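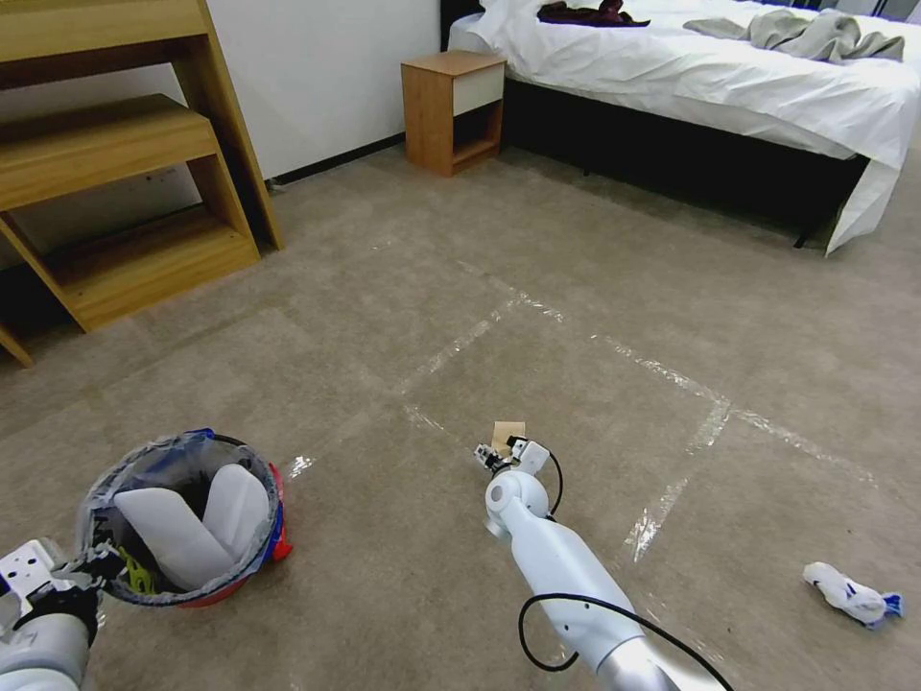 Strips of clear tape mark out a large rectangle on beige carpet.

The Quiet Floor: Carpet Returns to Public Buildings

When the Pangaribuan Library reopened its reading rooms in February, visitors remarked first on the windows, which had been enlarged, and then on the silence. The second change had cost far less than the first. Over a period of 3 weeks, the library had covered the hard floors of its two main rooms with carpet, a material it had removed from the same rooms a generation earlier.

The decision reflects a wider change of opinion among the people who plan and maintain public interiors. For many years carpet was regarded as a remnant of an older style of building, difficult to clean and quick to show its age. Architects favored polished concrete, sealed timber and stone. These surfaces photographed well and were expected to last. They also returned nearly every sound that reached them, and the effect was felt most in open rooms with high ceilings.

"We had built a very handsome echo," said Gwendolyn Van Dusen, director of public services at the library. "Readers were moving their chairs as carefully as they could, and everyone still heard every chair."

A written survey of library members, completed before the work began, drew 211 responses. Noise was named as the leading complaint in 139 of them, ahead of lighting, seating and opening hours. The library had expected conversation to be the main cause. Most members instead described footsteps, rolling carts and furniture.

Carpet addresses this kind of noise at its source. A soft floor cushions the impact of a heel or a chair leg, so that less sound is made in the first place. It has a smaller effect on voices, and it does little for the low hum of ventilation equipment. Ikhsan Santoso, an acoustics consultant who advised on the Pangaribuan project, cautions clients against treating it as a complete remedy. Ceiling panels and full bookshelves also have a part to play, he notes, and a room with a soft floor and bare parallel walls may still be unpleasant to speak in.

The objections to carpet have not disappeared. Maintenance remains the most serious. Entrances bring in grit, which works its way down to the backing and wears the fibers from below. At Sanine College, where the carpeting of study areas is now in its second phase, the facilities office extended the matting at each entrance before any carpet was ordered. Vacuuming is carried out daily in the corridors and less often in the small seminar rooms.

Color was the subject of longer debate. Yareli Jaramillo, who manages interiors for the college, had recommended a dark mixed gray on practical grounds. Students and faculty preferred lighter shades, and beige was adopted for rooms without direct access from outside. Dark carpet hides soil but shows lint and paper dust, Jaramillo observed, and a pale floor allows a room to be lit at a lower level in the evening.

Suppliers have followed the change in demand. Musard, a regional flooring contractor, now employs a fitting crew that works only in occupied buildings, largely at night. Its longest recent assignment, at the Esirby municipal offices, covered 400 workstations and was carried out floor by floor while the staff remained in place. According to Aiman Gunawan, the firm's head of installations, the carpet itself was the simplest part of the work. Removing the old adhesive took longer than laying the new floor, and doors on two levels had to be trimmed to clear the added height.

The Pangaribuan Library will review its reading rooms after a full year of use. Its children's room, which has kept its cork floor, is not included in the present plans.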